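Radano Bimanual Software Project
Progress report to the Tutbridge fund, October 22, 2024

Work this period went into the planner and the perception module for thin, foldable parts. Both now run on the two-arm cell at Vimulari.

The old planner treated each arm separately and stopped one whenever the other came close. The new version plans both arms together, so the grippers can work on either side of one small piece.

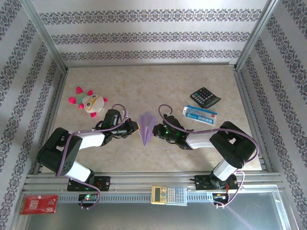

Both arms at the purple piece, with other items left on the table.

Perception was the slower job. Translucent material throws bright highlights, and the segmentation model kept reading them as edges. We relabelled 427 images and retrained. Nose direction on the paper airplane is now estimated separately from its outline. 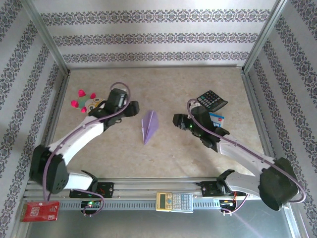 We also replaced the logging tool. Meng, our replay viewer, lines up joint positions, gripper commands and camera images on one clock. It has cut the time spent tracing a failed run from 17 minutes to 2.

Collision checking between the grippers is still too cautious at close range. The fix is written but has not been merged. 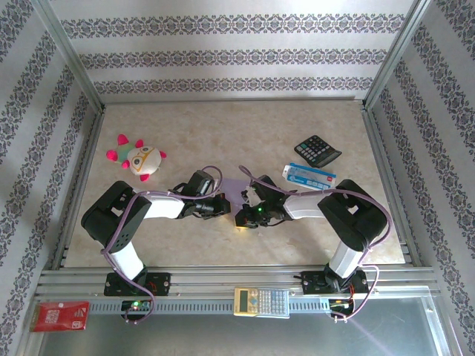

Next period we will merge that change, tune the gripper force limits and run a set of 100 trials with the software version frozen. Results are due in February. Spending is on budget and we are not asking for any changes to the schedule.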